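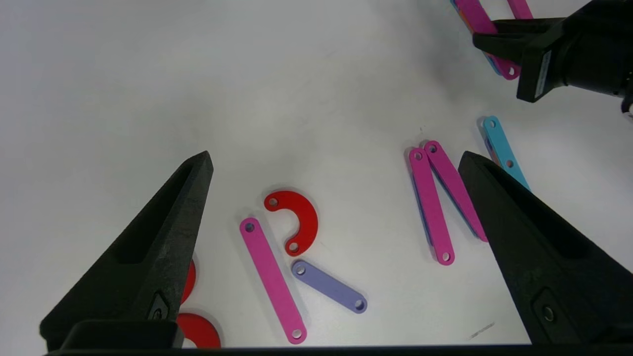 Please put a readme in it

19/06/2024
By Freya Pilkington
5 min read

I downloaded a little program last month called Plillum. It renames files in bulk, which I do a lot because my scanner thinks every document I own should be called SCAN followed by a long row of zeroes. It's small and it's free and I love it to bits. But when I unzipped the folder there was one thing in there, the program, and that was it. No text file or note of any kind. I double-clicked, a grey window opened with six unlabelled buttons, and I sat there hovering my mouse over each one hoping a tooltip would pop up and save me. (Two of them had tooltips. One of the tooltips said "Mode".)

So this is me asking, nicely, for people who make small free software to go back to putting a readme in the folder. A plain text file. Notepad will do. I don't care how long it is.

I know what you'll say, because my brother has already said it. Documentation lives online now! There's a wiki, there's a page, there's a chat server you can join! And yes, Plillum does have a chat server. I joined it. I had to agree to some rules, pick a colour for my name and react to a message with a little thumbs up before I was let into the room where the help is. Then I searched for "undo" and got 449 results, most of them people asking how to undo. Somewhere in the pile the author had answered it properly, with a really kind and clear explanation, in May, in reply to a person with a frog for an avatar. It took me the better part of an evening to find. That answer could have been line four of a text file.

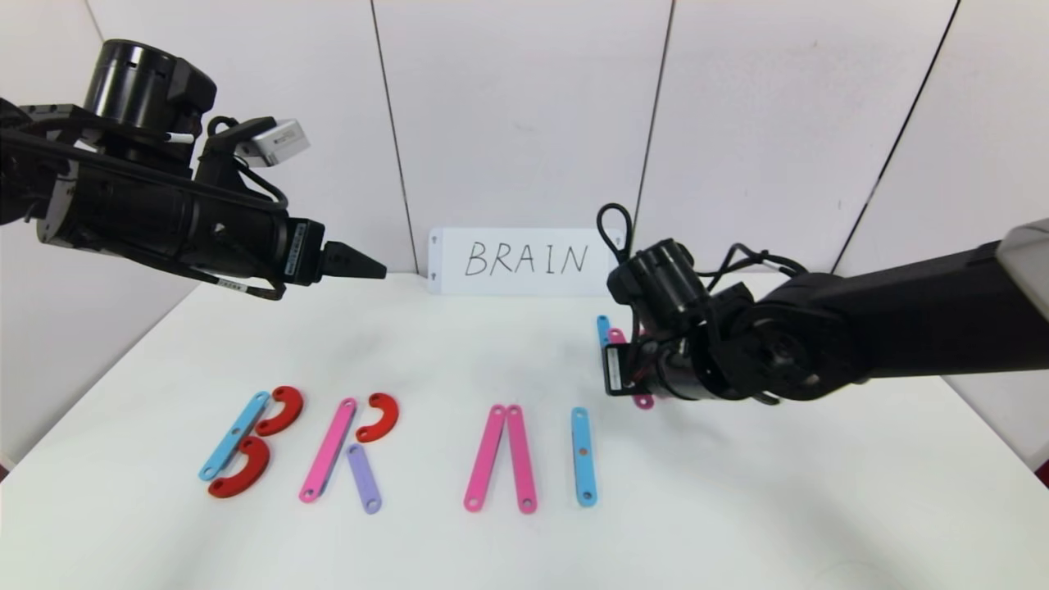 And that's the good case, where the author is still about and the chat server is still up. The old stuff is what really gets me. I have a folder on my backup drive that I've been dragging from computer to computer for years, full of tiny programs I used to adore. A calendar maker, a thing that put snow on your taskbar, a colour picker, three different programs for making icons. Nearly all the websites are gone. The forums have gone too, and the guestbooks (remember guestbooks!). The programs that still make sense to me are the ones with a readme, because the readme came along for the ride. I can open the one for Lakatos, which is the colour picker, and it tells me what the keyboard shortcuts are, where it saves its settings, how to get rid of it, and that the author would like a postcard if I enjoy it. I never sent one. I feel bad about that every time I open the file.

There's a kind of friendliness in those files that I miss as well. People used to draw borders around the title out of equals signs. They'd thank their mum, or the person who lent them a second monitor, and they'd put in a version history that read like a diary. Version 1.1, fixed the crash. Version 1.2, fixed it for real this time, sorry everyone. You got a feeling for who was on the other end, and if they sounded careful, I was more willing to run their program. I don't get that from a download button and a row of star ratings. 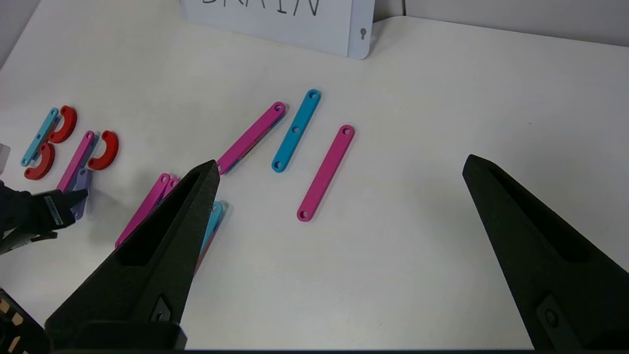 Photo: Freya Pilkington

Now, I do want to be fair here. Writing this stuff is boring for a lot of people, and somebody giving away their work for nothing doesn't owe me an essay. I made a program once myself, a flashcard thing called Skisberg that I wrote for my own French revision and then put up for anyone who wanted it. I wrote a readme for it and I grumbled the whole way through. It took me a whole Saturday's worth of tea to explain a program with one menu. Hardly anyone read it, either. I know this for a fact, as 87 people emailed me over the years and I'd say most of them were asking how to import a word list, which was the first heading.

My brother thinks this proves his point. I think it proves mine! Every time one of those emails came in I could open my own file, copy the paragraph and paste it into a reply, and off they went. Without it I'd have been typing the same thing out over and over and getting crankier each time. And there must have been people who did read it and never needed to write to me at all. You don't hear from those ones.

The other argument I get is that a good program shouldn't need explaining, and I used to half believe it. If the design is right you just know what to do, and so on. That's fine for a torch. But a file renamer can wreck a folder of 2,000 photos in one click, and I'd like to know before I click whether it keeps a backup. No amount of nice rounded corners is going to tell me that. I want a sentence. I'd take a badly spelled sentence over a beautiful icon any day of the week.

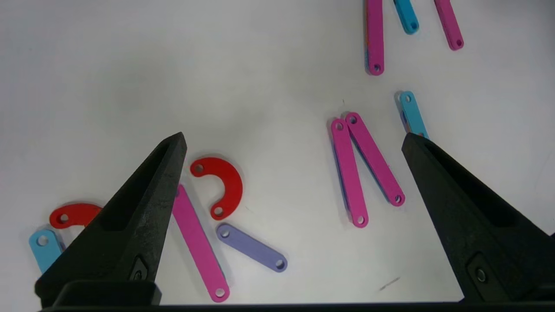

Members' pages — Kivov Home Computing Club

What would I put in it? Say what the program does, as if you were telling your neighbour. Say what it changes on my computer and where it keeps its settings, and how I take it off again. Put the version on it and the year, so that whoever finds the folder in ages to come knows what they've got. Say whether I'm allowed to pass it on to a friend, too — I never know any more, and I end up not sharing things I'd happily rave about. Anything after that is up to you. Thank your cat. Complain about your compiler.

Oh, and call it readme.txt. I've seen one called "important_info_FINAL.docx" and I couldn't open it on the machine I'd downloaded the program to, so I had to email it to myself and read it on my phone, squinting.

I did write to the person who makes Plillum, by the way. I said thank you first, and then I offered to write the file myself if they'd tell me what the other four buttons do. They wrote back the same night and were lovely about it. We've got as far as "Mode". I still don't completely understand it, but there's a draft, and it has a border made of equals signs.

Contact the club | © 2024 Kivov Home Computing Club | Back to top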